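4 Placing the heater and first start

Read this section to the end before you connect the Zaritz 900 panel heater to the power. The instructions are the same for the wall model and for the model with feet.

4.1 Choosing the place

1. Choose an outside wall, if possible under a window. The heater needs a free space of 800 mm in front.

2. Keep curtains, paper and cushions away from the top grille. Warm air leaves the heater there.

3. If a table stands near the heater, measure from the edge of the table and not from its legs. A table with side walls stops the air more than an open one, so please give it more distance.

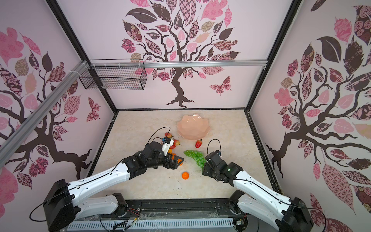 4. Do not put the heater directly under a wall socket.

CAUTION: Never use the heater in a room with a bath or shower.

4.2 Connecting

1. Check that the switch on the right side is in position 0.

2. Put the plug fully into the wall socket. Extension cords are not allowed, also not short ones.

3. Lay the cord flat along the wall. It must not pass behind the heater or under a carpet.

4.3 First start

1. Move the switch to position I. The display shows 231 for a short moment. This is the software number and it is not an error.

2. Press the plus key until the display shows 850. The heater now works with 850 watts.

3. Leave it on for one hour with the window open.

Note: During the first hour a light smell is normal. If the smell comes back on later days, turn the heater off, pull the plug and write to the Prumbridge service desk.

4. Set the temperature you want, as explained in section 5.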